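Titby Extends Packing Bench Range With White Worktop

Grimudeo, 21 September 2024. Titby has added a white worktop to its Didix line of packing benches for small food and dry goods shippers. The surface is offered in 8 widths and fits existing Didix frames without drilling. Orders open today, with first deliveries scheduled for November.

The worktop was developed with Lappalainen, which supplies the panels and edge strips. Panels are 21 mm thick and are fixed to the frame with three clamps per side. The plain finish is intended to make labels, seams and spilled product easier to check during packing of bags and pouches.

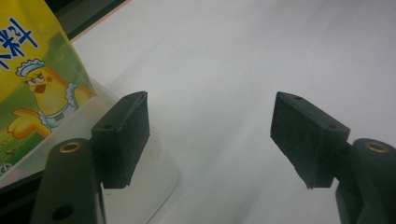 Titby Press Office

In trials at the Grimudeo site, packers used the new surface for roughly 381 hours on mixed orders of seasonings, flour and dried noodles. Staff reported fewer missed labels on brightly printed packages. Cleaning was done with a damp cloth and mild detergent at the end of each shift.

Existing Didix customers can order the worktop as a separate part. The clamps are included; the lower shelf and roll holder are sold separately. Data sheets and mounting instructions are available from Titby on request.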